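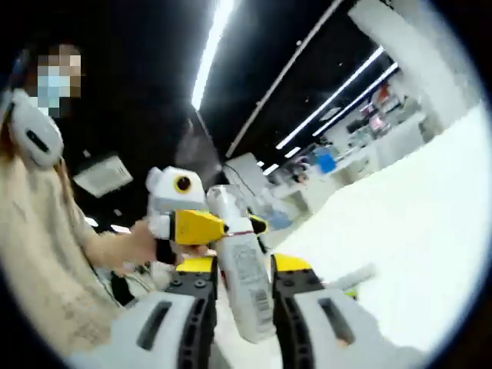

Headphones and mask

Ticket 36: Audio guide skips room 20 at Luvthorpe Museum
Status: open
Reported by: Ayantu Ejigu, visitor services
Assigned to: Letay Mekonnen

Visitors on the Namon tour hear the track for room 23 when they enter 20 (the Xolalpa pottery). It happens on the English and Spanish tours. French is fine. Typing the room number by hand plays the right track.

Letay, 9:40: Restarted the beacon over the door. No change. Battery reads full.

Letay, 11:15: Swapped in a spare handset with the old tour file from March. Room 20 plays correctly on that one, so the beacon is okay. The fault came in with the new file.

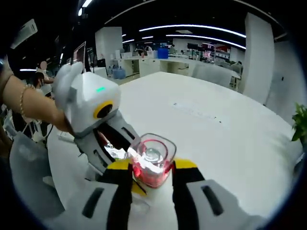

Letay, 1:30: Compared the two files. Two entries in the new one share the same beacon ID, and the player takes the last one it finds. Sent both to Flever and asked for a corrected build.

Ayantu, 2:05: Can we keep lending handsets until then?

Letay, 2:10: Yes. Please tell people at the desk to key in 20 when they get to the pottery. I'll load the fix on one handset first and walk the route before doing the rest.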